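About Nitthorpe Debating and Letters School

We teach adults to argue properly. Most of them arrive believing they already can, usually on the evidence of family dinners.

The school began as a Thursday night class above a shoe repairer in Brito Lane, with seven students and one heater. The founders had planned a ten-week course in public speaking. By week three the class had split over whether a compulsory vote was a duty or a nuisance, and the syllabus was never seen again. We have since moved to larger rooms on the ground floor of the old Rumitz building, where the heating is better and the disagreements are of much the same quality.

There are now 104 students on the roll across the day and evening programs. Some want to speak at council meetings without going red. Some write letters to the editor and would like one printed before they die. A fair number have been sent by a spouse. 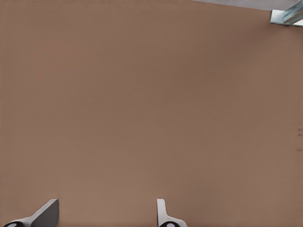
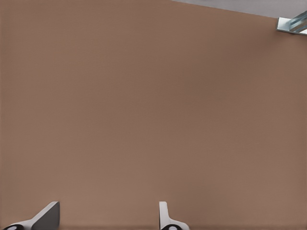
Our teaching follows what we call the Mac Suibhne method, named after the street where it was worked out over a long lunch. A student must first put the other side's case, and put it well enough that the other side would sign it. New students dislike this enormously. They come in with the whole speech written in their heads, and we ask them to start from something more like that bare brown surface, with nothing resting on the open middle of it, and to lay down one claim at a time. Anything that can't be defended is taken off again. It is slow work and quite bad for the ego, and we recommend it.

Evening classes are capped at 25, the most people who can interrupt one another before a room becomes a parliament. Day classes are smaller and, for reasons we have never got to the bottom of, ruder. Both run in the same terms, with a break in July so that everyone's throat can recover.

We don't offer certificates. We did for a while, and graduates took to producing them in arguments, a habit we felt reflected poorly on the teaching. What you get instead is a bound copy of your own written work with our comments in the margins, including the unkind ones.

Letter writing is taught separately. The limit is 100 words, the greeting counts, and capital letters for emphasis are charged to your conscience.

New students are welcome to sit in on one class before enrolling. Come a little early, take any chair, and please don't join in until the second half. Enrolments for the next term open in March at the front desk.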